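Dorkis hand-held gripper kit, after two months in the shop

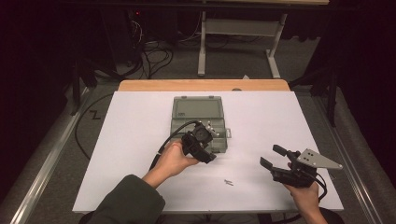
I bought the pair version of the kit in September for the arm I'm building in our shared workshop. The idea is that you work both grippers by hand, record the motion, and use it later to drive your own arm. Small parts were my main interest, as most of what I want automated is sorting screws and clips.

Assembly took me three evenings. The linkages come loose in bags and the manual from Dorkis skips the order for the finger pivots. Reshma Buthelezi, at the next bench, had already put one together and told me to leave those screws slack until the fingers close evenly. Do that.

The grip is good on anything the size of a pea or bigger. Flat parts on a smooth surface are harder. I put a sheet over the board, which gives the tips a little to press into, and my misses went down a lot. Picking out of a divided case is fine if you come straight down into the compartment. Come in at an angle and you hit the wall.

The cables are the weak point. They are stiff, they pull on your wrist, and they drag across whatever you have laid out. I run the left one off the side of the board now. I also ordered softer ones from Holham, not here yet.

My hands get tired after roughly 700 picks. The Jumora set I tried first was lighter but had too much play in the fingers, and I sent it back.

Worth buying if you already have an arm to use it with. Get spare finger pads in the same order, the shipping costs more than they do.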